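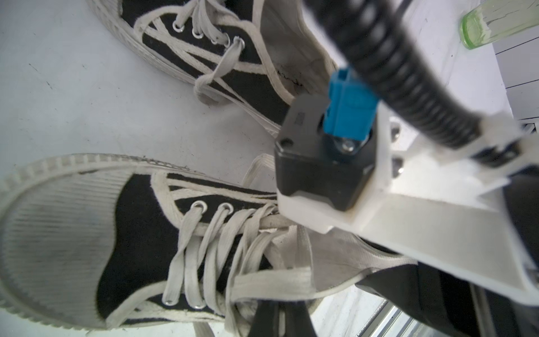
Workshop tips: software for a bench arm that handles shoes and laces

Laces are thin, flat and never in the same place twice. Most of the trouble with them comes from settings that were tuned on blocks and cups. The notes apply to any small arm with a wrist camera. Menu names are from Storis, the planner we use; other planners have the same items under other names.

Exposure first. Black canvas beside white rubber on a pale table will fool auto exposure. Lock it on the canvas, let the soles clip, and lock white balance at the same time. If the lace edges still vanish against the tongue, move the lamp to one side before touching the gain.

Mask the gripper. The fingers, bracket and cable sleeve take up a fixed part of the wrist view, except that the sleeve shifts when the last joint turns. Record the mask at both ends of wrist travel and merge the two. A single mask leaves a strip of sleeve that the segmenter will call a lace. Ours did so for most of September.

Treat the pair as two objects. Sneakers set down close together come back from the detector as one blob. Split on the toe caps, which have a plain outline and no lace across them. Fit each shoe's long axis separately. Do not assume they point the same way.

Lace tracing. Start at an eyelet and follow the strip outward. Metal eyelets give a small bright spot that survives poor light. Where two strips cross, carry the heading through the crossing and ignore color, as both strips match. Flat laces twist, so let the width drop to a third before ending the trace. The MacLeish filter is fine here; thinning to a skeleton makes false branches at every crossing.

Grasp point. Choose the free end, 2 cm back from the tip. Loops look like easier targets but drag the whole shoe. Approach along the table normal and close across the flat of the lace.

Speed. Cap the wrist at 69 mm/s within a hand's width of the table. Above that our images smear at the exposure set earlier.

Planning. Add the cable sleeve to the collision model as a chain of short capsules. Leave bottles and stacked boxes in the model even when they stand at the far side of the table, as the elbow swings wider than the gripper does.

Logging. Save the image, joint angles and chosen grasp point on every attempt, good or bad. Our Gronness log holds 439 attempts, of which 248 are usable for tuning. The rest lack joint angles; the Imer driver leaves them out unless the timestamp option is on. Check that option after each update.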